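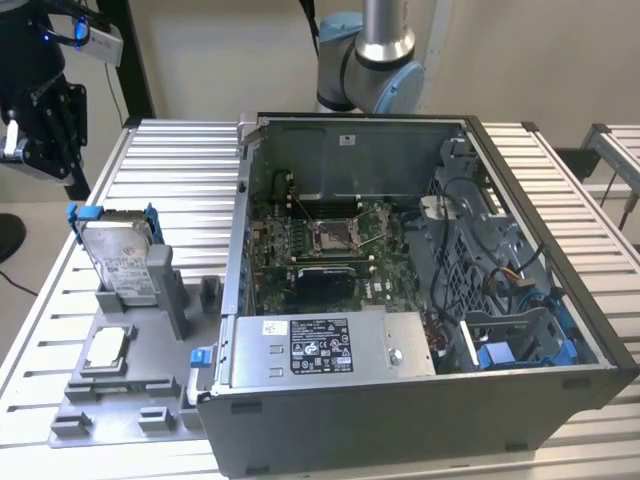

4 min read

Print this article | E-mail this article

The Discipline of the Closed Mouth

On Friday evenings the meditation hall at Usturthorpe goes quiet at seven o'clock and stays quiet until the same hour on Sunday. People eat, wash dishes, sweep the porch and walk down to the creek without talking. The bell rings for sittings. The teacher gives one talk each day, and that is the only speech most people hear.

The practice is called noble silence in most English-speaking Buddhist centers. Visitors often expect it to be the hard part of a retreat. Many find that sore knees bother them more. What the silence does is take away the usual ways of managing other people. You can't explain why you took the last piece of bread. You can't make a small joke when you arrive late to a sitting. You took the bread, you were late, and the day goes on.

Right speech is the third part of the Eightfold Path, after right view and right intention. The early texts name four kinds of talk to give up: lying, talk that divides people, harsh talk and idle chatter. Most of us will agree quickly to the first. The fourth is where arguments start. A good part of any friendship is made of talk that has no purpose, and few lay teachers ask students to drop it altogether. At Trulcombe, a smaller group that meets above a shoe repair shop, the advice is to notice it for one hour a day and leave the rest alone.

I sat with the Trulcombe group through most of last winter. Their weekly reading comes from the Dhammapada, which has 423 verses in the Pali version, and they take a few at a time. We spent two evenings on the verse that says one useful word, which brings peace to the hearer, is better than a thousand empty ones. One woman said she had given up correcting her husband's stories at dinner. A man across the circle said he had tried the same thing and found that he was still correcting them silently, with more heat than before.

His problem is an old one. The texts treat harm as something done by body, speech and mind, and keeping the mouth shut deals with only the second. A person can hold a grudge through an entire retreat, polishing it at every sitting, and go home with it in better shape than when they came. Teachers know this. At Usturthorpe the opening talk includes a warning about it, and students are told to bring such thoughts to the interview room, where speaking is allowed.

The hall holds 22 cushions and three chairs, and the May retreat usually fills. There is no fee for the teaching. Guests pay for food and may leave a gift in the box by the door. Phones go into a basket on the first evening, each in an envelope with a name on it.

On Sunday the silence is lifted before supper. The first few minutes are loud. People who have washed pots side by side for two days learn each other's names and begin talking all at once, mostly about the food and the traffic home. The teacher asks them to keep their voices low for the first hour. Few of them manage it, and the supper bell has to be rung twice.

Related articles

Walking Meditation on a Short Path
What the Five Precepts Ask of Lay People
A Winter of Morning Chanting at Liem
Giving Without a Receipt: Notes on Dana
Letters: Readers on Hulus and Its New Hall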